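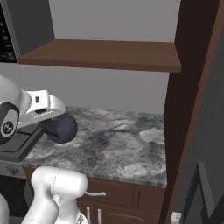

1/ Hilo rápido sobre el brazo en la cocina de Seixas

Me lo habéis preguntado varias veces y siempre contesto a medias. Va entre turno y turno, perdonad las prisas. Trabajo en el office, preparo desayunos y meriendas. Desde septiembre, además, reviso lo que hace el brazo en la cocina simulada antes de que nadie lo acerque a la nuestra.

2/ Lo de la cocina simulada, que sé que suena raro. Encimera de mármol, placa negra, armarios marrones, nevera. Todo en pantalla. El brazo blanco se mueve por ahí y yo miro. Luego apunto. Básicamente eso.

3/ Qué apunto: si se acerca a la encimera por donde se acercaría una persona. Si dejaría sitio para pasar con un carro. Si la cosa acaba donde tiene que acabar o a un palmo. Los de Brullerow saben de motores, de dónde va la leche a las siete de la mañana sabemos nosotras.

4/ En septiembre revisé 241 ensayos. Muchos iguales, cansa la vista una barbaridad. Pedí hacerlo en ratos de 30 minutos y me dijeron que vale. Ahora va así para todas, está por escrito en el cuadrante.

5/ Lo que ha cambiado de verdad, de momento: el horario. Antes entrábamos 4 a las seis para montar. Ahora la mitad entra a las seis y la otra mitad a las siete y se queda a revisar. Mismas horas, mismo sueldo (por ahora, lo del plus sigue en el aire). A mí me va bien. A una compañera que lleva a los críos al cole le va fatal y lo ha dicho.

6/ También cambia con quién hablas. Yo antes hablaba con el jefe de cocina y punto. Ahora hay llamada con la gente de Ullanow, que son los del programa, y te preguntan cosas tipo "¿por qué abres primero esa puerta?". Pues ni idea, la abro. Tuve que ir a la nevera y fijarme en mis manos. La leche está a la izquierda, por eso.

7/ Ah y las puertas. La nevera de dos puertas nos ha dado más conversación que todo lo demás junto. Cuánto se abre cada una, qué estante de la puerta estorba, por dónde mete el brazo el codo. En papel era "abrir nevera", una línea. Llevamos dos semanas con esa linea.
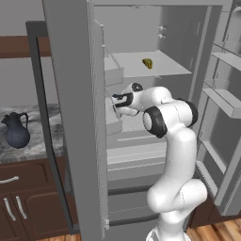
8/ ¿Quién decide qué tareas pasan al brazo?

Lo decide la jefatura de cocina con una lista que hacemos las del turno. De momento hay 2 tareas propuestas: sacar cosas de la nevera y dejar jarras en la encimera. Ninguna ha pasado todavía a la cocina de verdad.

9/ Lo que no me gusta. El vocabulario. Nos mandaron un documento donde salimos como "recurso de supervisión". Lo devolvimos con un tachón y pone "personal de office" otra vez. Pequeño, ya. Pero ahí se queda.

10/ En el centro de Vomwood van por delante y dos de allí vinieron a contarlo. Lo que más repetían: pedid formación dentro de la jornada. La nuestra la pusieron a las cuatro de la tarde, fuera de turno, y fuimos igual porque no sabíamos que se podía protestar. La siguiente ya es a las once.

11/ ¿Miedo a que sobre gente? Claro que se habla, en el vestuario mas que en las reuniones. Nos han dicho que no se toca plantilla. Lo queremos firmado y no lo está. Cuando lo esté lo pongo aquí.

12/ Y una tontería: ahora en casa no puedo dejar una jarra en la encimera sin mirar hacia dónde queda el asa. Derecha, siempre a la derecha.

13/ Me llaman, toca meriendas. Si trabajáis en cocina o en office y os han metido algo parecido, contadme cómo quedó lo del plus, que es lo que negociamos ahora.

Contacto · © Todos los derechos reservados · Volver arriba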